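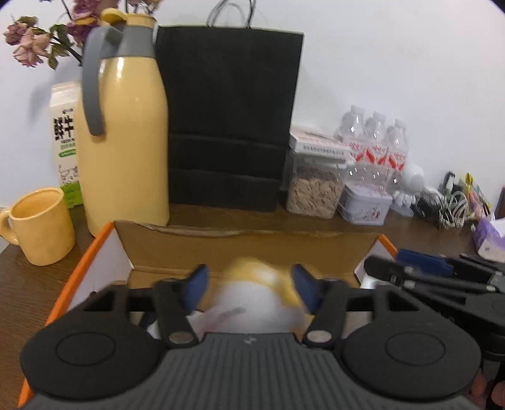
Journal > Issue 5 > Household Packaging > Section 3

Reading time: 5 min

3. Reuse of parcel boxes in the home

Valbona Ionescu

The households in Brutville and Ormsby received their parcels in the usual way and wrote in a diary what happened with each box. In total 1000 boxes were followed during 52 weeks. A box was counted as reused when it served any second purpose for longer than one day.

The most common second purpose was storage, and after it the sending of gifts. Boxes with a torn flap were kept less often in Ormsby, while in Brutville the condition of the flap had little influence. We do not have a full explanation for this difference. Filling material was recorded separately from the box. An open cardboard box with white crumpled material inside (Figure 3) was entered as one box and one filling.

Diaries with a gap of more than 90 days were left out. The gaps were mostly in July, when many families travel.

Figure 3. Open cardboard box with filling.

Related articles
Paper tape and plastic tape in Hostik
Why people keep empty jars
Parcel lockers in Prallo: a first survey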